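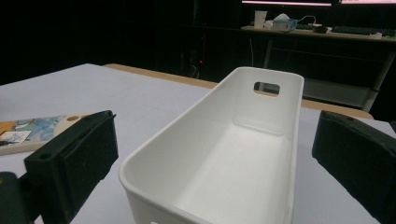
White bin, fingers open either side. Bench side of the room, monitors on behind.

Jan 26, 2019 – handheld gripper, bench rules

Going over the house rules again with Prasetyo before the Roltetum people get our draft. The sheet on the wall is still the March one and half of it is wrong now. Writing down what we agreed so Nadhirah can type it up.

1. Clear table means clear table. If it isn't on the task card it goes on the desk behind or in the cupboard. Boards, cards, packaging, all of it. We keep saying this and then leaving stuff out.

2. Bin goes down with the long side squared to the task card arrow. Eyeballing is fine, no tape. Tape leaves glue and then the sheet has to be changed.

3. Start every take with fingers fully open. Count to 2, then move. Prasetyo wants this longer, I said no, it adds up over a session. Left at 2.

4. Max 48 takes per person, then swap. Wrist gets sloppy after that and you can tell from the closing speed. Not negotiable even if the batch is nearly done.

5. Paper cups stay off the work table. Desk is OK for now. Michalík's checklist says no drinks in the room at all, so we are looser than them and should say so in the draft instead of pretending.

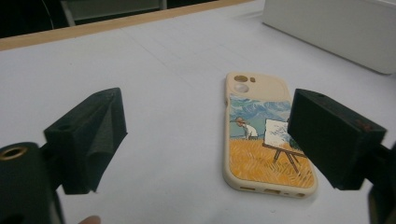 Phone, painted case (wheat field, painter at his easel). Face down, fingers either side.

6. Phones and anything with glass: face down, case on, always. Grip on the long edges only. Don't close across the camera bump.

7. No personal phones with anything readable on the back – cards, names, stickers with adresses. Pictures and patterns OK. Nadhirah asked about photos of family, we say no.

8. Hands. Keep your fingertips behind the mount. The old sheet said "avoid showing hands" and everyone read that differently. New wording: whoever holds the tool keeps fingers behind the mount, whoever resets the table is out before the count starts. Takes that break this get flagged, not deleted. Deleting was a mistake, we lost the numbers on how often it happens.

Force limit: 300 g on the pad test for phones, same for the bins until someone shows me a reason. Do the pad test at start of day and after any finger change. Write the reading in the book, not on your hand (P.)

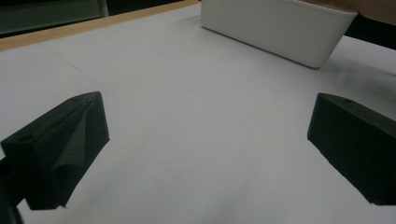 Page last changed: Jan. 26, 19:40 by nadhirah.g

Finger check, goes in as rule 9. Look at both fingers before each batch, inner faces especially. Anything folded or sticking out on one side and not the other, stop and write it down with the finger number. Don't push it back with your thumb and carry on. Screw holes – just check nothing has worked loose.

Wipe the white sheet between batches, dry cloth. Specks are ok to a point, smudges no.

Open:
– Lernstead wants the pad test logged per take. All 545 in the last set?? Told them per batch. Waiting.
– who signs off a finger change. Me or Prasetyo for now, needs a proper line in the draft
– Zunduvside template has a box for "risk owner", left blank
– take down the March sheet when teh new one is printed, not before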